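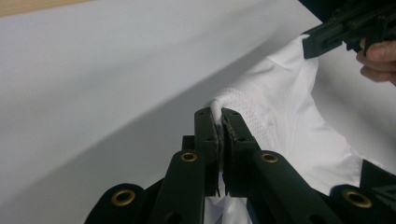
The robotics club at Gallardo Technical High School meets in what used to be the sewing room, and for most of this year the members have been working with clothes.

The club's project is a folding robot called Flundow. It will have two arms, and by June it is supposed to pick up a garment from a pile, find the shoulders and fold it flat. Before any of that, the students have to show it what folding looks like. They do this with hand-held grippers, one in each hand, working through each shirt the way the robot will have to. By the end of winter they had recorded 518 folds.

"Towels took us two weeks," said Consuelo Pastor, a senior who leads the data team. "Then we tried sports jerseys and it all got slower."

Jerseys are slippery, and many have mesh panels that stretch at a different rate from the fabric next to them. A gripper that closes on the smooth part holds well enough. One that closes half on mesh tends to pull the whole side out of line. Pastor's team now sorts its recordings by where the first pinch lands, and throws out the ones where the cloth slipped. Of the first 134 jersey folds, they kept 73.

The grippers have changed as well. Julián Rivas, a junior, redrew the linkage twice over the fall after the pivots began to loosen. His first version had a bare hole at each joint. The current one has brass eyelets, which he set with a hand press left behind by the sewing program. He also made the fingers longer and flat, so they can slide under a hem on the table.

"The old ones were fine for blocks," Rivas said. "Cloth doesn't have a side you can grab."

Most of the club's 2 p.m. sessions are repetitive. One student folds, another watches the recording, and a third shakes out the garment and drops it back on the table. They trade places when someone's hands get tired — usually the folder's. Music is allowed, talking to the folder is not.

The club plans to enter Flundow in the Vuketti Open, a regional contest for student-built machines. Teams there get a basket of laundry they haven't seen before and a fixed time to work through it. Last year Gallardo entered a block sorter and went out in the first round.

The arms themselves are still in parts on a back shelf, waiting on motors from a supplier called Grodard. Until they arrive, the recording goes on. Pastor has asked families to send in long-sleeved shirts next.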